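Home » News » Collections » Moths in the back room

Caught Ecaterina Buzatu on a Wednesday, between two deliveries. She looks after the insect collection at Drositz, moths mostly. Tea going cold, phone going. So, quick questions.

How many drawers? "106. I could tell you what's in maybe half without opening them." And the rest? "Labels in four different handwritings. One of them is mine, from when I started, and I can't read it."

The big job this year is the Nistor moths, 4,000 specimens that came in old cigar boxes, pinned too close, wings touching. Every one has to come out, get a number, get its picture taken, go back in a proper drawer. Lucian Olteanu does the pinning. "He has the hands for it. I break antennae," she says. "Put that in, he'll be pleased."

Any surprises? A long pause. "Two moths from Losuton. We had none from there at all, and the marsh was drained years ago, so that's it, thats all anybody will get." They were under a label for somewhere else. Feng-yi Kong spotted it from the pin, an odd thick one that only one collector used.

She's less cheerful about beetles. Carpet beetles, that is, the live sort. They got into a drawer in June and ate the thoraxes out of a whole row of hawkmoths. "You open it and there's wings and dust." Everything new goes in the freezer now before it comes anywhere near the shelves. Two weeks, no exceptions, even for visitors who turn up with a box and a long face.

Is the catalogue online? Partly. The database, Zostus, went up in bits and the search still dosen't like accents. "Oisín Nic Giolla tried to find his own records and couldn't. Spell it without, for now."
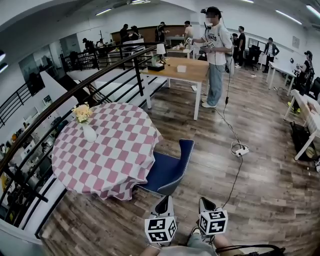
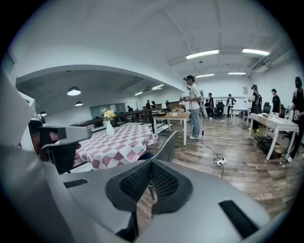 Can people bring in moths they've found dead at home?

Bring them in a matchbox with a bit of tissue, and write down where you found it and the date. Without those two things she can't add it to the collection, however nice it is.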